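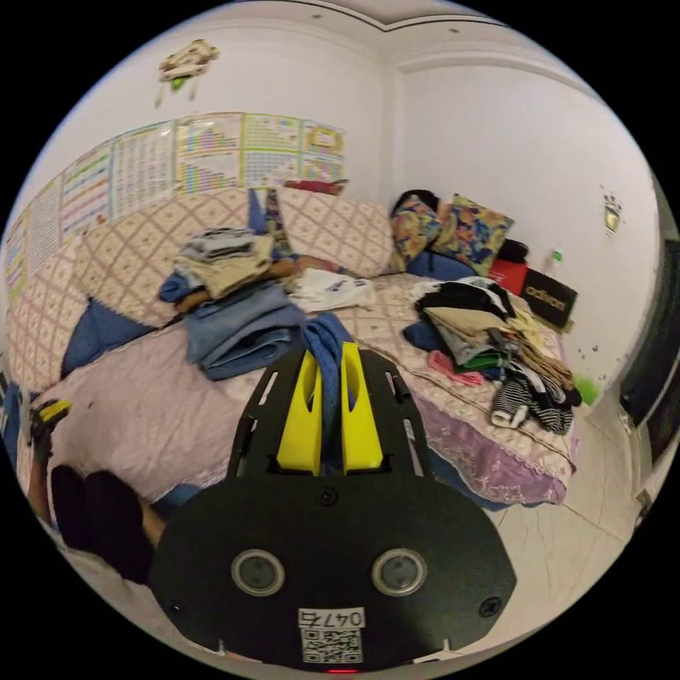 *Item 4: bed used as folding surface, pink bedspread, clothing in stacks.*

**Bedroom check, Travdale, unit 184**
Checked by: Toivo Aaltonen, October

- [x] Denim folded, kept at the bottom of the stack
- [x] Beige and gray garments on top of denim. *Stack height acceptable. Do not add to it.*
- [ ] All loose items folded. *Blue cloth crumpled by the left cushion. White garment with blue print laid flat, to be folded.*
- [x] Cushions and pillow kept to the wall side
- [ ] Bed valance clear of floor. *Not measured. Recheck on next round.*
- [ ] Heater clearance. *Tape measure left at Enness office.*

Open items go to Koivisto with the hallway sheet. Smoke alarm is on the separate form.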